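Monday, late

Jocelyn came by with the floor soap she won't stop talking about. Listumberg, 25 dollars a bottle, and the label promises 40 washes. I have never gotten the number of washes a label promises out of anything. She says I pour too much. Maybe so, but the cap has no line on it, so how would I know?

We moved the chairs into the hall and I did the half by the window with her stuff and the other half with plain hot water and a splash of vinegar. I didn't tell her which was which until she'd picked a winner. She picked the vinegar half, then said the light was better on that side. The light! Ravindra walked through in his socks and said both halves felt like a floor. 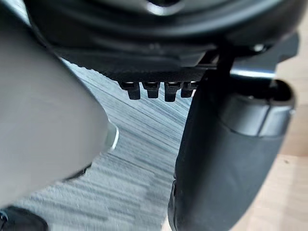 Pale floor, Monday.

The trouble with a pale floor is that it shows every crumb, and Maarja, who talked me into it, has dark tile at her own place. I should have asked why at the time. She says it makes a room look bigger. I measured it again after supper and it is the same size it was in February.

Bottle is under the sink now. I'll give it until the end of the month, with less per bucket, and see if I can tell any difference. I doubt it. Chairs are still in the hall and my back says they can stay there until morning.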